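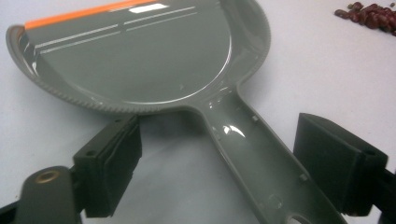

**tollgate_meg:** So the second rent march is on for April, same route as last time, Ásgeirsdóttir Square down to the Prirnier offices and then along the river to city hall. We had 2,000 people in February and the front half of the march couldn't hear a word from the back half, so I want the marshals carrying something you can see over people's heads. I'm thinking paddles with the outline of that gray thing up top, a round head on a long straight handle, only much bigger and with STOP painted on one side and GO SLOW on the other. Anybody in Notholm got a jigsaw and some spare board? I can do the painting. Also we need more marshals, period. If you can walk it and you don't mind talking to grumpy drivers, reply here or message me.

**hal_on_fifth:** I have a jigsaw and way too much scrap in the garage, count me in. What size do you want the heads? Dinner plate or pizza?

**tollgate_meg:** Pizza! But light enough that someone can hold it up for a whole afternoon without hating me.

**rentpayer_since_forever:** I'll marshal again. Can we please talk about the route though? The river stretch was dead last time. No houses, no shops, just us chanting at ducks. The people who got the increase letters live up on the hill behind the Okusport building and we never went near them. My whole stairwell watched it on their phones.

**dunmore:** Agree with rentpayer. Prirnier owns most of that hill. Walk past the buildings, let people come down and join. I bet you'd pick up a lot of folks who won't go downtown for anything.

**tollgate_meg:** I hear you both, but the hill is steep and we have people with walkers and strollers. My mom did the last one and she would not have made it up there.

**rentpayer_since_forever:** My neighbor is 81 and goes up that hill every day with groceries. She'd go up it with a sign.

**kettle_drum:** Could do a feeder march? Hill people meet outside Okusport, walk down with the drums (hi, it's me, I'm the drums) and join the main march at the square. Nobody has to climb anything. Downhill the whole way.

**hal_on_fifth:** ooh yes. I like that.

**quietstreet:** I'll be the unpopular one. I came to the last march and I'm on your side about the increases, but I don't think a second one does much. Council already heard us. Ingvar Stougaard said at the open session he'd bring the rent freeze to a vote if the housing office finished its report first. Why not put all this energy into getting people to the vote?

**dunmore:** Stougaard said the same thing last year about the bus shelters. Still waiting for my bus in the rain.

**quietstreet:** Okay, fair, but he's the only one of them who answers his email. I've had three replies from him. I'd hate to spend the afternoon yelling under his window and lose him.

**tollgate_meg:** We aren't yelling under anyone's window in particular, it's a big building. And I don't see why we can't do both – march first, then a sign-up table at the end for the council session. Want to run the table? Serious offer.

**quietstreet:** Hm. I might. Let me think about it. I am not carrying a paddle.

**kettle_drum:** What's the permit situation? Last time it came through so late I'd already told my band it was off.

**tollgate_meg:** Application went in last week. It's for up to 3,000 people, and this time the city wants a $2,000 deposit for cleanup, which we did not have to pay in February. I've asked in writing where that comes from. The tenants' group has part of it and we'll be passing the hat at the next meeting, 7 pm, back room of the library.

**rentpayer_since_forever:** A deposit for cleanup, when we picked up after ourselves and after the Saturday market too. I carried a bag of somebody else's orange peels to the dumpster!

**dunmore:** Don't pay it till they show you the rule.

**quietstreet:** Or pay it under protest and get it back later. If you refuse and they pull the permit, you've got people standing in the road with no marshals and no cover. I've seen that go badly.

**dunmore:** We're going to disagree on this one.

**tollgate_meg:** Bring it to the meeting, both of you, please. I'm putting the feeder march on the agenda too. Hal, can you bring a test paddle?

**hal_on_fifth:** Cutting one tonight. Handle's going to be an old broomstick unless someone has a better idea.

**kettle_drum:** Sand the broomstick. Speaking from experience.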